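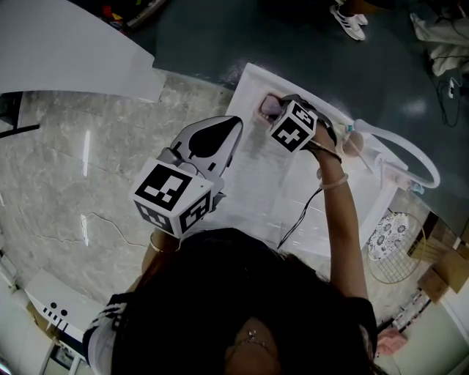

Figure 3. A woman at a counter, a hand-held gripper in each hand, over a white rectangular tray.

4.2 Audience recall of the Zosow productions

The Zosow amateur company staged plays in the town hall for most of its working life, but printed programs survive for only a few seasons. To fill the gaps we sent a short questionnaire to households on the old subscription list, which held 700 names. We received 243 usable replies. Respondents were asked which plays they had seen, where they sat, and whether they had known anyone in the cast.

Recall of titles was weak. Many people described a plot and left the title line blank, and two comedies by the same local writer were often merged into one. Recall of performers was much stronger. In 119 replies at least one actor was named in full, usually a neighbor, a teacher or a relative. The name given most often was Despina Neagu, who directed the company in its later years and also played small parts when someone was ill.

Several respondents wrote about the Sunday matinee, when tickets were cheaper and children were let in free. These notes agree with the cash books kept at the Ardeleanu archive, which list the matinee on its own line. The books also show that the May revival of "The Belosell Wedding" brought in 3000 in ticket sales, the highest figure for any single run.

The replies have clear limits. People who had moved away were hard to reach, and those who answered were mostly regular playgoers. We did not correct for this. Where a reply conflicted with a surviving program, we kept the program's version and coded the reply as uncertain. Replies that mentioned the touring group from Prerkico were set aside, as that group used the same hall under its own management and is treated in Section 5.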